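Imprimer cet article | Envoyer par e-mail

4.2. Le gardien immobile : une anomalie statistique ou une bonne idée ?

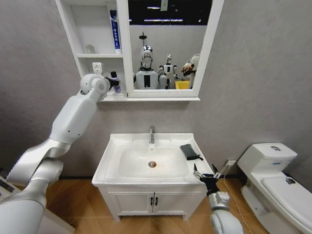
Figure 3. Flacon saisi sur la tablette, sous le miroir, au-dessus du lavabo.

Un relecteur de la première version nous a fait remarquer qu'un gardien planté au milieu de son but n'est pas forcément acheté, qu'il peut être simplement meilleur lecteur de statistiques que nous, et que notre indice de suspicion punissait donc l'intelligence. L'objection est désagréable, surtout parce qu'elle est juste. Nous avons repris le corpus depuis le début.

Le corpus compte 3 470 tirs au but, issus de séances disputées dans des coupes régionales et codés à la main dans le logiciel Mok. Le gardien y reste sur ses appuis dans 189 cas. La première version de l'indice les classait tous comme « atypiques », terme pudique que nos codeurs ont vite remplacé, dans la marge des fiches, par des mots que la revue n'imprimerait pas.

Après révision, un tir n'est retenu que si l'immobilité du gardien s'accompagne d'un second signe : course d'élan interrompue sans feinte, ballon envoyé très loin du cadre, mouvement des cotes pendant la séance. Ce dernier critère repose sur les relevés de l'opérateur Brarkov, dont l'horodatage laisse parfois penser que certains paris ont été pris avant la fondation des clubs concernés. Nous avons écarté ces lignes. Il reste 11 tirs, dont trois proviennent d'une même séance de la coupe de Prollberg, jouée en novembre sur un terrain où la surface de réparation avait été tracée deux fois, à des endroits différents.

Faut-il y voir une manipulation ? Les tribunes, elles, avaient tranché avant même que le ballon ne retombe. Les commentaires recueillis sur le forum Riltent parlent de match truqué avec une unanimité que l'on ne retrouve dans aucune autre rubrique du site, pas même celle consacrée à l'arbitrage. Or les mêmes supporters emploient le même vocabulaire lorsque leur équipe perd sur un tir parfaitement cadré. Le soupçon suit le résultat de bien plus près que le geste, et nous avons renoncé à l'utiliser comme variable explicative.

La maladresse demeure une hypothèse concurrente robuste. Un défenseur central qui n'a pas tiré un penalty depuis les catégories de jeunes dispose de ressources considérables pour manquer le but sans aide extérieure. Le modèle ne sait pas séparer ce joueur d'un complice. Les codeurs non plus : invités à revoir les séquences retenues, ils se sont divisés sur presque toutes, et l'un d'eux a changé d'avis entre deux visionnages du même tir. La section 4.3 examine l'ordre des tireurs.

Imprimer | Envoyer par e-mail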